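Dimerora Bench Arm Kit
Offered by the Lirnmont Shared Workshop

The Dimerora kit is intended for members who wish to build a small tabletop arm at home or at a workshop bench. It comprises the Breso two-finger gripper, a wrist camera mount, a cable set and printed assembly notes. The arm itself is ordered separately. Assembly requires about 9 hours and ordinary hand tools.

The wrist camera should be fitted before the gripper is wired. Both fingers must remain in view at the lower edge of the picture, with a clear gap between them.

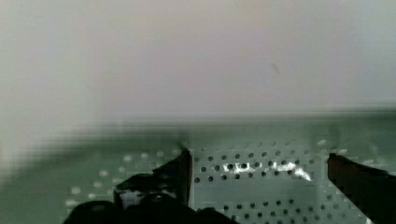 Once the mount is tightened, the cable is secured along the arm with the clips supplied. Members should leave enough slack at the wrist for a full turn in either direction. Fingers are sold in pairs and may be replaced without removing the camera.

Clearing a table after a meal is the first exercise in the assembly notes. It calls for plates, a bowl, a cup and a few pieces of fruit, set out in no particular order.

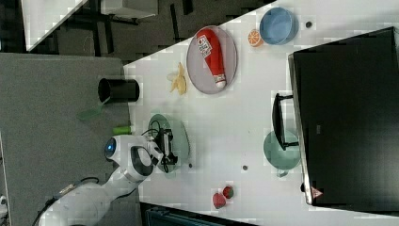
Hrefna Hedegaard
Equipment Coordinator, Lirnmont Shared Workshop

Specifications
Kit weight: 700 g
Cable length: 488 mm
Gripper opening: 100 mm
Power supply: Fagerlund bench unit, not included

Kits may be collected from the equipment desk on Friday. Members building at home are asked to register the kit before taking it away - spare parts are issued against the registration number. The next order will be placed in May.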